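Toy Library FAQ

Everything you wanted to know about borrowing from the Gernbridge Toy Library (and if it isn't here, please ask, we love a chat!)

Who can join?
Anyone who looks after a child under eight. Parents, grandparents, aunties, family day care, all welcome. You don't need to live in Gernbridge, and plenty of our members drive over from Steltbridge.

What does it cost?
Membership is $40 a year per household. There's no extra charge per toy.

How many toys do you have?
1432 at the last stocktake! Puzzles and dress-ups are the favourites, and the ride-ons go out the door as fast as they come back.

How long can I keep things?
Three weeks, and you can renew once if no one has put a hold on it. Jigsaws over 110 pieces can stay out for six.

We lost a piece. Are we in trouble?
Not at all. Pop a note in the bag and tell whoever is on the desk. Small bits often turn up under the couch months later, and we're always thrilled to see them again.

How do I clean toys before bringing them back?
Warm soapy water and a soft cloth for plastic, a barely damp cloth for wood. Please let everything dry fully before you bag it.

Any tips for storing building bricks at home?
Yes! Shallow open trays beat a deep tub every time, as kids can see the colours without tipping the lot on the floor.
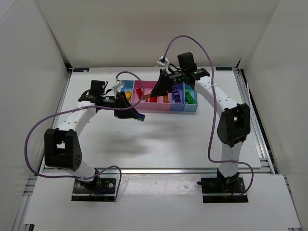

Chunky bricks and open trays on a white tabletop

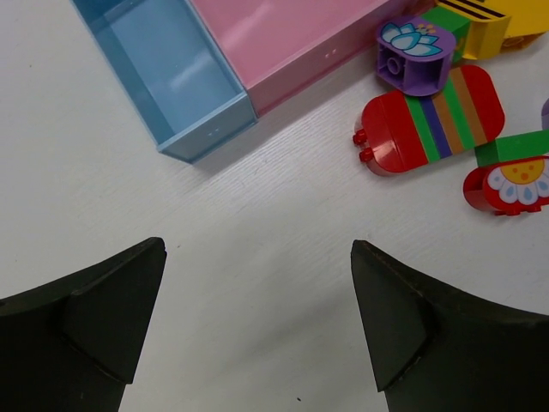

Sort by colour if your child enjoys it, but don't fuss. Before you return a set, check it against the card in the lid.

Do you take donations?
We do, if they're clean and complete. Email Iman Younis first, as we're short on shelf space until the July sale.

Can I book a party pack?
You sure can. Beverley Wainwright looks after those and needs two weeks' notice.

Page updated 20/06/2019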